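Brasik übernimmt Schuhsortiment von Poirier

Geänderte Pflegeschuhe ab September im Handel, Werk Brevcombe bleibt erhalten

Brevcombe, Dienstag, 26. Mai. Die Brasik GmbH führt das Berufs- und Freizeitschuhprogramm des Herstellers Poirier unter eigenem Namen weiter. Der Vertrag umfasst die Formen, die Lagerbestände und die Produktion am Standort Brevcombe. Über den Kaufpreis haben beide Seiten Stillschweigen vereinbart.

Poirier hatte zu Jahresbeginn angekündigt, sich auf technische Schaumteile für den Fahrzeugbau zu beschränken und das Schuhgeschäft abzugeben. Brasik beliefert bislang vor allem Krankenhäuser, Pflegeheime und Großküchen mit Arbeitskleidung. Clogs wurden dort als Handelsware zugekauft. Mit der Übernahme fertigt das Unternehmen erstmals selbst Schuhe.

In Brevcombe arbeiten derzeit 37 Beschäftigte. Alle Arbeitsverträge gehen zu unveränderten Bedingungen auf Brasik über. Die Produktion läuft während der Übergabe weiter, bereits bestätigte Aufträge werden zu den vereinbarten Preisen ausgeliefert.

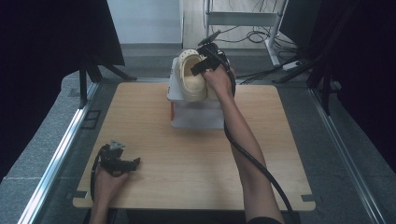

Aus dem bisherigen Programm werden vier Modelle fortgeführt, darunter der geschlossene Küchenclog und der leichte Gartenschuh. Drei weitere laufen zum Jahresende aus und sind bis dahin nur noch in Restgrößen lieferbar. Neu hinzu kommt der Pflegeschuh Urkico, den Poirier noch begonnen hatte und den Brasik nun mit breiterer Ferse und herausnehmbarer Einlage in den Handel bringt. Er wird in den Größen 35 bis 48 angeboten, der Verkauf beginnt im September.

Vor der Entscheidung über die endgültige Form hat Brasik den Urkico im Arbeitsalltag tragen lassen. 335 Pflegekräfte und Küchenangestellte gaben dazu einen Fragebogen ab. Bemängelt wurden vor allem der Fersenriemen, der bei schmalen Füßen zu locker saß, und die Einlage, die sich in der ersten Fassung zum Waschen nicht entnehmen ließ. Beide Teile wurden geändert. Die Sohle blieb, wie sie war.

Für Fachhändler ändert sich zunächst wenig. Bestellungen laufen bis Ende August über die gewohnten Poirier-Kundennummern, danach gelten die Nummern von Brasik, die allen Kunden schriftlich mitgeteilt werden. Artikelnummern bleiben bestehen. Reklamationen zu Schuhen, die vor der Übernahme gekauft wurden, nimmt ab sofort der Kundendienst von Brasik entgegen. Der Kaufbeleg ist beizulegen.

Muster des Urkico können Händler und Einrichtungen ab sofort anfordern. Je Anfrage werden bis zu drei Paare kostenfrei verschickt, gewünschte Größen bitte angeben.

Über Brasik
Die Brasik GmbH stattet Einrichtungen des Gesundheitswesens und der Gastronomie mit Arbeitskleidung aus. Zum Sortiment gehören Kasacks, Hosen, Kochjacken, Schürzen und Berufsschuhe.

Pressekontakt
Brasik GmbH, Pressestelle, Brevcombe
Abdruck honorarfrei, Belegexemplar erbeten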